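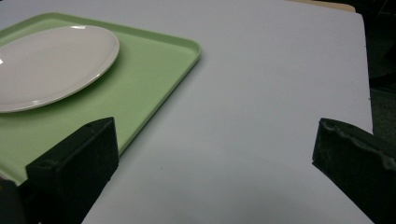
Green tray, white oval plate

Supper Club at Fomham: your questions answered

Do I need to be a good cook to come along?
Goodness, no. Some of our members bring a pie they've been perfecting for years and some bring a bag of salad and a nice bottle of dressing, and both get eaten. We've even had toast, and very good toast it was too.

How much does it cost?
Each supper is £4, payable at the door, and that goes on hiring the hall and on tea and coffee. Children eat free (and usually eat the most!).

How many should my dish feed?
Make what you'd make for a family of six. Everybody takes a spoonful of everything, so it stretches a lot further than you'd think. If you're doing a stew, 300 g of meat with plenty of veg is ample – please don't go spending a fortune. 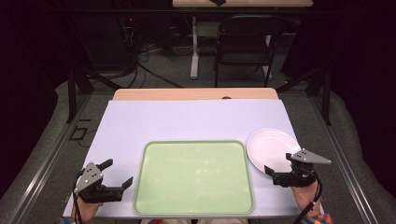
Words: Lenka Ondrejka | Updated 8/6/24

What about allergies?
Please write a little card for your dish with everything that's in it, down to the stock cube. Nuts go on the separate table by the piano, with their own serving spoons. If you have a serious allergy, do ring Alžběta Vondráček on extension 494 before you come and she'll talk you through who is bringing what.

Can I heat things up when I get there?
Yes, though there is only the one oven and it gets rather crowded. Set it to 200 and leave it there, whatever your recipe says, or we'll all be fiddling with the dial until pudding.

I left my dish behind. Where is it?
Most likely in the cupboard under the hatch, washed and waiting for you. A strip of tape with your surname on the bottom helps us no end. Anything still there in October goes to the Trnka charity shop.

May I bring a friend?
Please do, and tell them to come hungry. Just let us know by the evening before so we can put out another chair.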